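Desk Clear-Out Day Is Back in Wemcombe, and I've Already Got My Mesh Bin
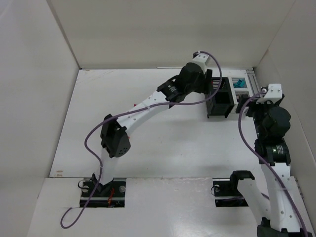 2 min read | Fri 3 June

I wait for this one all year! The desk clear-out at Petchrat opened this morning (that's the stationery shop on the corner by the old bus stop, for anybody new to Wemcombe), and I got there early enough to find a parking spot, which never happens.

If you haven't been, people drop off the desk things they don't want anymore, the shop sorts them onto shelves, and everybody else gets to dig through them. Pen pots, letter trays, boxes of this and that, a stapler the size of a shoe. Last year the town handed in 634 items, and Rattana Rattanakul, who owns the place, told me she was already over 48 bags this time before she'd had her coffee.

I went in for one thing and came out with a few more (of course I did). The black mesh containers are my favorite, the little open-topped kind with slotted sides. I keep one standing right next to a box on my own desk, the taller box on the right and the mesh one on the left, and that's pretty much my whole filing system. Scissors, tape, the good pens, all in there.

Rattana says the mesh ones always go first. "People come back after lunch and ask me where they went," she told me. "I tell them, come before lunch!" She also had a big tub of loose paper clips by the register, and I watched a very serious little boy fill both pockets.

Everything small is $2 and the bigger trays and drawer sets are $6. Cash is easier, but they'll take a card. The money goes to the Gronport reading room, which wants new lamps before the dark evenings in December, and the Bruteo bakery next door is sending over cinnamon rolls for as long as they hold out.

Doors are open until six tonight and again tomorrow morning. Drop-offs go to the side door, please, and wipe things down first if you can. I'll be back tomorrow for a letter tray I should have grabbed the first time.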